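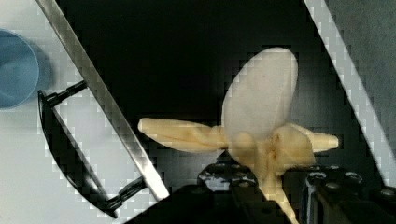

Singers wanted for the Macaraeg Community Chorus, Omville

We are looking for altos, tenors and basses for the coming season. We have plenty of sopranos, and if you are one you can go on the waiting list, which moves slowly.

I have read a lot of choir notices over the years and I don't believe most of them. "No experience necessary" usually means you'll be handed forty pages of Latin and left to drown. "Fun and friendly" can mean anything. So I will try to say what this chorus is and you can decide if it suits you.

We sing in four parts, mostly things written after 1900, with some older pieces when I lose the argument. Rehearsals are two hours with one short break, in the evening, in the upstairs hall on Pendex Street. There is an elevator but it is slow, and the altos would rather you took the stairs if you can. We give two concerts a year. One is in winter and one is in late spring, and we sing at the library's open day in August if enough people are in town. Last August there were 12 of us, which was enough for most of the program and not enough for the last piece.

What we need from you

You should be able to hold a tune next to someone singing a different one. That matters more to me than a big voice. Reading music helps, and people who read will find the first few weeks easier. If you don't read, you'll need to work at home with the practice tracks. Everyone says they will do this. I can usually tell by the second rehearsal who has.

Please don't sign up if you already know you'll miss more than 5 rehearsals in a season. We do understand work, kids and bad backs. We've also had tenors who turned up for the concert only, and it showed.

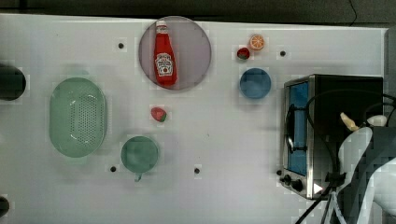 Is there an audition?

We hold a short voice check, ten minutes at most, where you sing a few scales and a verse of any song you know, and then try to hold a simple line while I play another one against it.

People have been turned away after it, though not many, and they were told why. I'd be suspicious of any group that says it never turns anyone down and also claims a high standard. The voice check is in private with me and the accompanist. You don't need to bring sheet music or dress up.

What it costs

Dues are $591 for a full year. I think that's high too. It pays for the hall, the accompanist and the printed scores, which you keep. You can split it into monthly payments, and there is a reduced rate you can get by asking for it. We won't want to see your pay stubs. Concert clothes are plain black and you probably own them already. Nobody will sell you a folder.

What we're working on

The main piece this season is Plilitholm, a twenty-minute setting of old harbor songs for choir and piano. I was not sold on it when it was first suggested, and I still think the third movement goes on too long. The bass part is good, though, and basses don't get many good parts, so if you are one and have been bored elsewhere this may be worth your time.
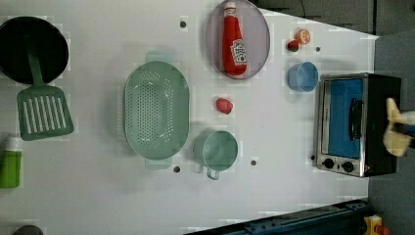
Around it we'll put five or six shorter songs, chosen once I know who has joined. I've learned not to pick a program for singers we don't have yet. If we end up with three tenors again, some of it will be in three parts and you'll hear me complain.

We make no claims about what singing will do for your health, your memory or your social life. Some members go out for food afterward and some go straight home to bed. Both are fine.

How to apply

Leave a message at the hall office, extension 2324, with your name, your voice part if you know it, and what you've sung before. A couple of sentences will do. If you aren't sure of your part, say so and we'll work it out at the voice check. You're welcome to sit in on one rehearsal first, and I'd suggest it. Messages should reach us by 17 Sep 2026. After that we can still take basses.

Jomar Enriquez
Director, Macaraeg Community Chorus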